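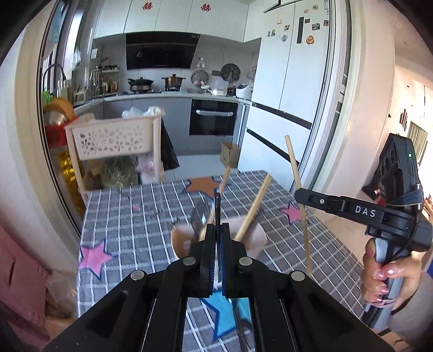 Wooden sticks in a tan holder on the table.

How to look after wooden spoons and other wooden kitchen tools

Posted 2019-11-27

Wooden spoons will last for years if they are oiled now and then and kept out of the dishwasher. Most of the ones people throw out are just dried out and furry, and can be brought back in an afternoon. The same method works for spatulas, honey dippers, salad servers and chopping boards.

What you need

Food-grade mineral oil, or a board wax made with mineral oil and beeswax
Sandpaper, 120 and 240 grit
Two old cotton tea towels
Bicarb soda
Half a lemon

I use the Favby board oil, which comes in a squeeze bottle. Rizzi make a wax in a tin that gives a bit more shine but takes longer to rub in. Don't use olive or canola oil. They go sticky and start to smell.

Step 1. Wash

Wash everything by hand in warm water with ordinary detergent. If a spoon smells of onion or curry, sprinkle it with bicarb, rub with the cut side of the lemon, leave for 10 minutes and rinse. Turmeric stains will fade but probably won't go completely.

Dry with a tea towel, then leave the tools overnight on a rack. Don't put them in the oven or out in full sun. Fast drying is what splits the handles.

Step 2. Check for cracks

A hairline crack along the handle is fine. A crack in the bowl of the spoon holds food and can't be cleaned properly, so that one goes in the bin or out to the garden as a plant stake. Soft or black patches that don't sand out mean the same thing.

Step 3. Sand

Start with the 120 grit on the rough parts only, going with the grain, then do the whole thing with the 240. Wipe with a damp cloth. The damp will raise the grain again slightly — let it dry and give it one more light pass with the fine paper.

Step 4. Oil

Put a small amount of oil on the second tea towel and rub it in all over, including the end of the handle. End grain soaks up the most. Leave for at least four hours, then wipe off whatever is still sitting on the surface. Very dry wood will need a second coat the next day.

Storage

Stand them up with the heads at the top, in something wide enough for air to move. My old Collero crock had no drain holes and I lost two spoons to mould before I drilled it. If your holder has a solid base, tip it out and wipe it once a week.

How often

I oil mine in May and again before Christmas. The set I bought at the Flavholm market has had 14 coats so far and the beech has gone a good dark honey colour. Boards need it more often, every month or so if they get daily use.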